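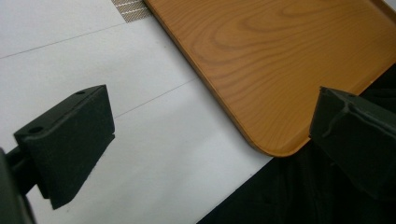
Holztablett mit kräftiger Maserung.

Ratgeber > Küche > Pflege & Reinigung

Freitag, 14. April 2023 | Redaktion Dreßler Haushaltsblatt

Das Tablett, der unterschätzte Ablageort

In den meisten Haushalten gibt es ein Tablett, das einmal zum Servieren gekauft wurde. Serviert wird damit an zwei Sonntagen im Jahr. In der übrigen Zeit steht es auf dem Tisch und sammelt Post, einen Kugelschreiber ohne Mine und die Ersatzknöpfe einer Jacke, die längst im Altkleidercontainer liegt. Man kann das bedauern. Man kann das Tablett aber auch einfach so pflegen, dass es beides aushält.

Erst klopfen, dann wischen

Braune Maserung mit schönen Astaugen sagt über das Material noch wenig. Es gibt massives Holz, Furnier und bedruckte Oberflächen, und alle drei geben sich Mühe, gleich auszusehen. Ein Blick auf die Kante hilft: Läuft die Maserung dort weiter, spricht das für Massivholz. Endet sie am Rand wie ein Teppich, ist es eher Furnier oder Druck. Wiederholt sich auf der Fläche derselbe Ast an zwei Stellen, hat ihn die Druckerei wachsen lassen.

Bedruckte und lackierte Tabletts brauchen ein feuchtes Tuch und einen Tropfen Spülmittel. Öl nützt ihnen nichts, es bleibt obenauf stehen und klebt dann am Ärmel der Schwiegermutter.

Geöltes Holz

Nebelfeucht abwischen, sofort trockenreiben, hochkant auslüften lassen. In die Spülmaschine gehört es nicht, auch nicht ins Kurzprogramm, auch nicht »nur das eine Mal«. Zweimal im Jahr bekommt es eine dünne Schicht Öl. Wir nehmen das Arbeitsplattenöl von Vullus, ein anderes lebensmittelechtes tut es auch. Mit einem fusselfreien Lappen in Faserrichtung auftragen, 8 Stunden einziehen lassen, Überschuss abnehmen. Den Lappen danach ausgebreitet im Freien trocknen, zusammengeknüllt kann er sich selbst entzünden, und das wäre für ein Tablett dann doch viel Aufwand.

Ringe und Flecken

Weiße Ringe von der Teekanne sitzen meist nur in der obersten Schicht. Auf geöltem Holz hilft oft schon ein wenig Öl. Bleibt der Ring, mit Schleifpapier, Körnung 400, ganz leicht in Faserrichtung darübergehen und nachölen. Auf Lack und Druck lässt man das Schleifpapier bitte in der Schublade. Wer es trotzdem versucht, lernt sehr schnell, wie dünn eine Maserung sein kann.

Schwarze Flecken kommen oft von Metall und Feuchtigkeit, klassischerweise von der Blechdose, die »nur kurz« dort stand. Da hilft auf rohem Holz Zitronensaft, kurz einwirken lassen, abwaschen, trocknen. Oder ein Deckchen, in schweren Fällen eine Obstschale.

Wenn es rutscht

Vier Filzpunkte unter die Ecken schonen den Tisch, machen das Tablett aber zum Schlitten. Besser sind kleine Gummipuffer, etwa die von Presport aus dem Baumarktregal. Vorher den Boden entfetten, sonst wandern die Puffer einzeln über den Tisch.

Aufbewahren

Tabletts stehen besser, als sie liegen. Im schmalen Fach neben dem Herd wird es allerdings zu warm, dort verzieht sich Holz gern. Ein einfacher Plattenständer wie der von Atora reicht für zwei Tabletts und das Backblech, das sonst nirgends hinpasst.

Diese Website verwendet Cookies. Mit der weiteren Nutzung erklären Sie sich damit einverstanden. Einstellungen | Alle akzeptieren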